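Notes for my talk, 9/6/26 – "The Small Dark Things: sorting laundry on the bed"
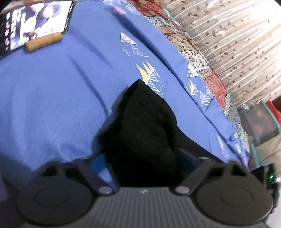
**Part 1 – Opening (5 minutes, speak slowly)**

Good evening, and thank you to Cadi Watkins for the invitation. When she asked me to speak at the household evening, I wanted to choose something grand, like wardrobes. She said, please, talk about socks. So I talk about socks.

Leave the picture on the screen while people sit down. Ask the room: who sorts the washing on the bed? Wait for hands. Then ask who has gone to sleep with part of it still there. (My own hand goes up first.)

Point to the black knitted piece on the blue sheet. Is it a sock, or a small cloth? From a distance I would not bet money. This is my first point: when a small black thing is bunched up, you must open it before you know which pile it belongs to. Many wrong piles begin with a quick guess.

**Part 2 – The bed as a table**

- A bed is wide and you do not need to bend so much as over a basket.
- Pull the sheet flat first. In the folds of a rumpled sheet the small things hide very well.
- Black on light blue is easy to see. Black on a dark cover is not. If your cover is dark, put an old pale towel under the pile.
- Big things first, then shirts, then the small ones. I did it the other way for years and always I buried the socks again under the trousers.

Tell the story of my aunt in the flat on Lloyd Terrace. She had one chair for "singles" and it was never possible to sit on it. Do not make this story long! Last time it took the half of the talk.

**Part 3 – Knitted things**

Lift from the thick part and let it hang – do not pull at the edge, the knit gets longer there. Turn it the right way out with your hand inside. Smooth it with the palm once.

For pairs, I lay one on the other and fold in 3. I do not roll the tops over each other any more, the elastic becomes tired. Some people will disagree here. Let them speak, but not more than two of them.

Show the box with dividers (the Umix one, bring it in the bag). Say that a shoe box is also fine. The Senberg drawer insert is too wide for my drawer, so mention it only if someone asks.

**Part 4 – Close**

Ask everybody to try one evening in June with only the small dark things, and to write to Cadi how it went.

Handouts: 100 copies, on the table near the door. Room 126 must be given back on time, so questions can continue in the corridor.

Check before: water, clicker, Umix box, pale towel.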